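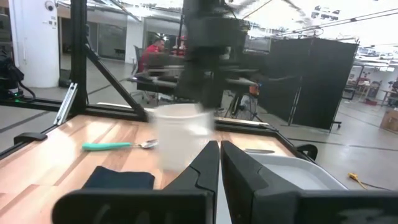

White cup and spoon with a teal-green handle, on the table.

Fasel Neighborhood Kitchen
Progress report to the Ahuja Family Fund
Period covered: October to January 2025
Prepared by Bimla Semwal, program coordinator

Dear friends at the Fund,

Thank you for your patience with this report, which reaches you a little later than I promised in my last note. The holidays were busy for us, and I wanted the final meal numbers in hand before I sat down to write, so that you would not be getting one figure from me now and a different one later.

The short version is that we served 2,178 hot lunches in the period, all of them at the Plurach Street hall, and that the weekly cooking class you helped us start is full. The longer version follows, and I hope you will forgive me if I wander a bit, as there is a good deal to tell.

Lunches

We planned on 50 people a sitting when we wrote the proposal and we have settled at around 60. The rise came mostly after the senior apartments on Beltau Avenue put our flyer up in their lobby. Many of those guests had been eating alone most days, and they like to come early and stay late (we now put the coffee on well before the doors open, and it goes faster than the soup does!). The barley soup remains the favorite by a long way. The lentil bake was less popular and we have dropped it for now, although I am fond of it myself and may try again in the spring with more cheese.

Portions have held steady. We did run short of bread twice in the first weeks, and the bakery has since agreed to a standing order, with the loaves delivered sliced. Leftover soup goes home with guests in lidded tubs, and we ask them to bring the tubs back. Most do.

Cooking class

The class is for adults who have never cooked much for themselves, and it has turned into a very friendly group. We teach one dish a week, always something that can be made on a single burner, and everyone eats together at the end. We began with eggs and worked up to a chicken stew. Two people who started out as lunch guests are now in the class, which pleased me no end.

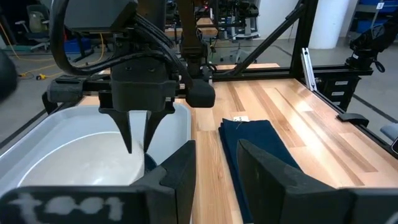
The waiting list for the class has 5 names on it, and I would dearly like to get those people in before summer. A second session each week would do it. The hall has an afternoon free that would suit us, and our instructor is willing, so the only open question is the cost of her extra hours and the groceries.

Spending

We are close to budget overall. Groceries ran over, chiefly eggs and cooking oil, and we covered the difference from the equipment line, where the secondhand refrigerator cost us a good deal less than a new one would have. Rent and insurance came in exactly as planned. The full ledger is attached, and I have marked the grocery transfers so they are easy to find.

One thing still undone is the repair to the dishwasher. It has been looked at and the pump needs replacing, but the part is on back order, and for the moment we are washing by hand in shifts. It makes for a long afternoon, though I must say the conversation at the sink is very good.

Next steps

We have 3 things in mind for the coming months: the second class session, a printed booklet of the recipes we have taught so far, and a lift to lunch for guests who can't manage the walk from the bus stop. I will send costs for the first two with my next letter. The rides need more thought, and I would welcome a phone call about them if you know of other groups that have tried something similar.

You are warmly invited to lunch whenever you are in the neighborhood. Let me know the day before if you can, and I will set a place for you near the window.

With many thanks,
Bimla Semwal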